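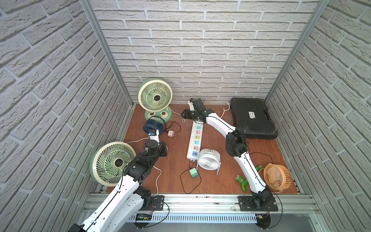 The two-arm workcell at Narkville College, with desk fans, adapters and a power strip on the board.

Narkville College students to show two-arm robot project at Fundix Student Challenge

Narkville, March 22, 2026 – A team of 11 students from the Narkville College robotics club has been accepted for the final of the Fundix Student Challenge, an automation competition for further education colleges. The team will enter Igwe, a workcell in which two robot arms share the job of sorting and plugging in small electrical goods.

The Fundix challenge asks each team to pick an everyday job that people do with two hands and to teach a machine to do it. Narkville chose the desk fan. The fans used in the project are of different sizes and colours, and the arms also have to deal with power adapters, trailing cables and a long power strip with coloured sockets. Teams may not fix the objects in place, and the judges will lay them out afresh before every run.

"We picked fans because every classroom here has one in the summer and they all have different plugs," said Osaze Etim, the student who leads the team. "Picking up a box is fairly easy. Picking up a cable without dragging everything else along with it took us most of the winter."

Both arms are mounted on a rail along the front of the cell, which is walled on three sides with white brick-pattern panels. The students put the cell together in the college's engineering workshop, starting in September, and wrote the control software themselves. Club members take turns to guide the arms through each task by hand controls, and the recorded movements are then used to train the system.

The final will be held over a single day at the Sirkico exhibition hall. There are 24 teams in the final. Each will have 30 minutes to set up and will then be marked out of 100, with separate marks for finished tasks, safe working and a short talk to the judges. Marks are taken off if a team member has to reach into the cell during a run.

Uchenna Balogun, who teaches engineering at the college and runs the club, said the group included students from electrical installation and art and design courses as well as computing.

"Most of them had never used a robot arm before they joined," she said. "They have learned to write down what went wrong and try again the next week. I am pleased they will get to see what other colleges have been working on."

The club meets after lessons in the engineering workshop and is open to all full-time students at the college. No previous experience is needed. New members can join at the start of any term, and those who join after the final will work on a second version of Igwe – the plan is to add a task in which the arms coil a loose cable and put it away.

Visitors can watch the Fundix final free of charge, but places must be booked through the Sirkico box office.

Notes to editors

Interviews with the team can be arranged before the final. Requests should be sent to the Narkville College press office, marked "Igwe project".

Ends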